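Track Geometry Training Kicks Off With Felau Short Line

Merar's field team is back from the Felau short line, and what a great couple of weeks it was! The railroad signed on this spring for our full track geometry course, and the first group of inspectors has now gone through both halves of it, the trackside work and the desk work that follows.

The first week was all outdoors. Crews pushed the Gaete trolley over 30 miles of main line and yard track, logging gauge, cross level and twist as they went. The Felau line has some wonderfully awkward spots, including a tight curve behind the grain elevator and a pair of old turnouts at the north end of the yard, so there was plenty to talk about at every stop. Inspectors took turns running the trolley, calling out joints and switches, and checking readings by hand with a track gauge and level board. By the third morning they were setting up and calibrating the unit without any help from us.

Week two moved inside to the railroad's training room at Grukulen. This is where the numbers start to make sense, and the questions came fast. The group loaded its own runs into the office software, lined them up with the milepost list, and built exception reports sorted by track class. Comparing two passes over the same curve got everybody leaning in toward the screen (we ran well past lunch that day, with no complaints). One inspector spotted a cross level problem that had been on the paper sheets for years under the wrong milepost. It has been moved to the right one, and the spot is on the September surfacing list.

Felau is also looking at the new 5-sensor version of the trolley, which adds rail wear to the regular geometry channels. We brought a unit along for a demonstration run in the yard and it drew quite a crowd, including a few folks from the signal department. A longer trial is planned for the fall on the branch toward the river, where the rail is older and the wear readings should be really interesting.
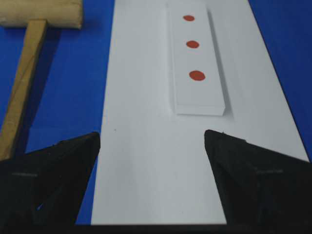 A wooden mallet on a blue surface.

A second group starts next month, with the same mix of field and office days. The night inspection crew has asked for a session of its own, starting at 7 p.m., and we are working on dates with the roadmaster's office. We're also putting together a refresher for inspectors who took the older two-day course and want to catch up on the new report layouts.

The course workbook has grown to 70 pages, with a new chapter on turnouts that uses data from the Felau yard. Printed copies will go out to everyone who attended, and customers on a current support plan can ask the Merar training desk for one too.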